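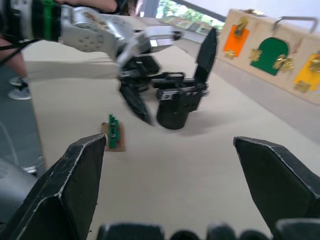
*Figure 3. View at a work table.*

## 4. Placing and Leveling the Table

This section applies to all Wurnance height-adjustable work tables delivered with the Petek leg set. Complete Section 3 (Assembling the Base) before you begin. Two persons are required for steps 1 through 4.

### 4.1 Choosing the location

The floor must be hard, dry, and able to carry the full weight of the table and its load. Carpet tiles are acceptable if they are glued down. Loose rugs are not.

Leave a gap between the rear edge of the top and any wall, shelf, or window sill. The top moves straight up and down, but items placed on it may extend past the edge. Check the full height of travel for lamps, pipes, and open cabinet doors.

> **Caution:** Do not place the table over a floor outlet or a raised cable cover. The crossbar may come to rest on it when the table is lowered.

### 4.2 Leveling

1. Lift the table into position. Hold it by the steel frame, never by the top.
2. Turn all four feet clockwise until they are fully in.
3. Place a spirit level on the top, parallel to the long side. Note which end is lower.
4. Have the second person take the weight off the lower end. Turn both feet at that end counterclockwise until the bubble is centered.
5. Turn the level to run from front to back and repeat, adjusting one foot at a time.
6. Press down firmly on each corner in turn. If a corner moves, extend the foot beneath it until the movement stops.
7. Tighten the lock nuts with the flat wrench (part 164) supplied in the hardware bag.

**Note:** A foot that must be turned out so far that its red thread mark is visible has reached its limit. Move the table to a flatter part of the floor or order the extended foot, part 1257.

### 4.3 Connecting the power supply

1. Confirm that the wall switch or power strip is off.
2. Fasten the supply box to the underside of the top with the two short screws. Do not use the long screws from the frame set - they will come through the surface.
3. Connect the leg cables. Either cable may go in either socket.
4. Connect the hand control. The plug fits one way only.
5. Clip all cables to the underside of the top, leaving enough slack for the table to reach its highest position.
6. Plug in the supply and switch on the power.

### 4.4 First movement

The table will not respond to the Up button until it has been reset. Clear the area beneath the top, then hold the Down button until the table reaches its lowest position and the display shows three dashes. Release the button, then press and hold it again until a height is shown.

> **Caution:** The obstacle sensor is inactive during a reset. Keep hands, feet, and chairs clear of the frame.

Raise the table to its highest position and lower it again with nothing on the top. If the two sides move at different speeds, stop and repeat the reset. If the display shows E3, refer to Section 7.

### 4.5 Record of installation

Enter the serial number, the room, and the name of the installer on form 3905, found inside the back cover. Tables at sites under a Zalix service contract must also carry the yellow inspection label on the left leg. Completed forms are to be sent to Els Bosman, Facilities Documentation.

Check the level again after one week of use, and after any move.

*Section last revised 11 October 2019.*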